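# Bench top color for small parts work: dark or light?

*Workshop Setup > Benches and Storage*

### tinlid

I'm replacing the top on my repair bench this November and have to pick a color. The work is mostly radios, cassette decks and the odd kitchen timer, so small screws, springs, clips, switches. The old top is bare particle board with 20-odd years of flux on it and I lose things on it all the time.

The two I'm looking at are the Brandar top in off-white laminate and the Kazmi one in dark gray. Same size, same thickness, close enough in price. I've read that every proper assembly bench is light. I've also read that light tops give you a headache under a strong lamp. Which do you have, and would you buy it again?

### ohmsweethome

Light. A white top bounces light up under the chassis and you need less lamp. Most of what you drop is black plastic or dark steel. On dark gray you'll be feeling around for it with your fingertips.

I've had off-white for eight years. It stains, and I don't care.

### Garnet_R

Dark gray here and I would buy it again. Shiny screws show up on it right away. On my old white bench the zinc ones vanished, and so did every bit of clear plastic.

The headache thing is real for me. I work evenings, from 8 to whenever, with one lamp over the bench. A white surface in a dark room is hard on the eyes after an hour or two.

### ohmsweethome

> A white surface in a dark room is hard on the eyes

Then turn on the room light. You shouldn't be working with one lamp in a dark room whatever color the bench is.

### Garnet_R

The room light is a bare tube directly behind my head. It puts my shadow on the work. I turned it off on purpose.

### pludo_owner

I don't think the top matters much. What matters is whether parts ever touch it. I take everything off the unit and it goes straight into a tray or a drawer.

For drawers I have the Pludo cabinet, the one with 192 compartments. It was too many. I use maybe half and the rest have one washer each. The labels fall off in summer. Other than that it's fine.

### tinlid

I looked at the Pludo. Do the drawers come all the way out, or do they stop?

### pludo_owner

They stop, but you can lift the front and pull them past it. Do it over the bench the first time.

### Hwa-young Ki

I refinished mine instead of buying a top, so here are my notes. Birch plywood, sanded, then 4 coats of Tondevell floor paint in mid gray. It has held up well to everything except acetone, which takes it off in seconds. Two things I would do differently:

1. Use satin. I used gloss and I can see the lamp in it wherever I sit.
2. Round over the front edge before painting. The paint chipped on the sharp edge in the first month.

Mid gray is a compromise. Black parts and silver parts both show up on it, neither as well as on the opposite color. I'm happy with it.

### ohmsweethome

Floor paint is not static safe, for what it's worth. Neither is plain laminate, tinlid. If you do boards with chips on them you want a grounded mat on top, and then the color of the bench is under the mat anyway.

### tinlid

Mostly older stuff, but some of the decks have logic boards, so a mat is probably coming. I priced a bench with the mat, rail and grounding already fitted and it was $498, so no.

What color mat do people use?

### Garnet_R

Blue, because the store had blue. I don't like it. Blue wire disappears on it.

### mrs_fettle

I'm with pludo_owner on trays, but I'd go further and say pick the tray color first and then a bench that makes the tray easy to find. My trays are yellow and the bench is dark gray. Very few parts in the things I fix are yellow, so anything I put in one stands out, and the tray itself is easy to reach for without looking up from the work.

Get ones with a raised rim and rounded corners. Square corners trap springs. Steel ones are a nuisance if you use magnetic drivers.

Same colors in this picture, yellow on dark gray, with a small push-button switch in the tray. The blue cap reads clearly against the yellow even with a shadow over part of the tray. Picture that switch lying on Garnet's blue mat.

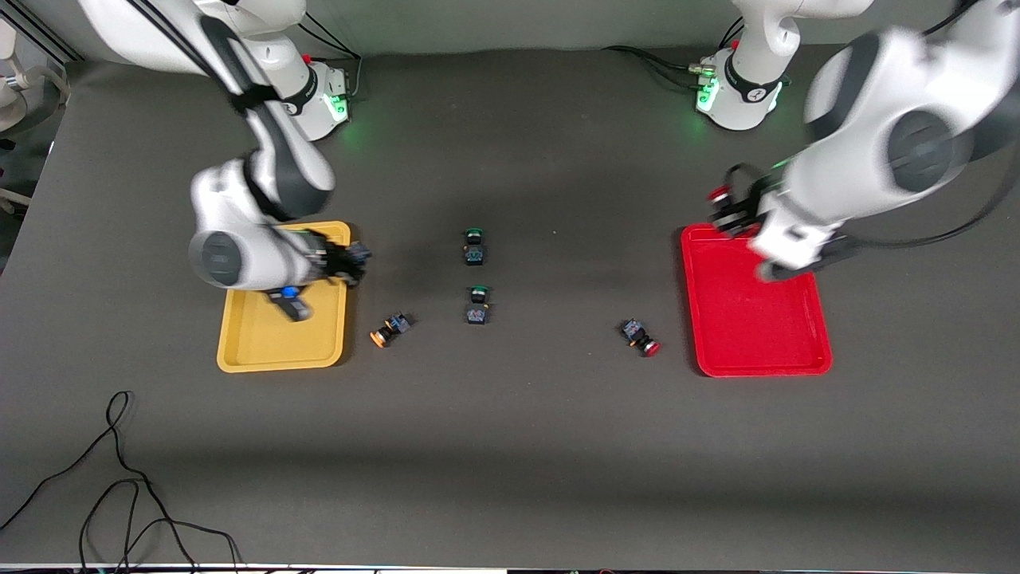

### Garnet_R

Fair point about the mat.

I still put things down on the bench, though. Everybody does. You have a screw in one hand and a spring under tension in the other and you put the screw down wherever there's room.

### ohmsweethome

Yellow trays are fine. They would be just as easy to find on a white bench. You'd also be able to see the black screw that missed the tray.

### mrs_fettle

Pale yellow on off-white under a warm bulb is not easy to find. I had that setup before I moved. If yours are a strong yellow and your lamp is a cool one, maybe.

### Hwa-young Ki

Agree on rounded corners. I would add: a shallow tray if you use tweezers, a deeper one if you tend to bump the bench. I have both and use the shallow ones more.

### tinlid

OK. I'm going with the dark gray Kazmi, two or three yellow trays to start, and a gray mat if I can find one in matte. I'll keep the room light on. If I hate it, the top is held down by screws and I can flip it, since the underside is unpainted.

### pludo_owner

Check the underside before you count on that. Mine has the leg brackets glued in.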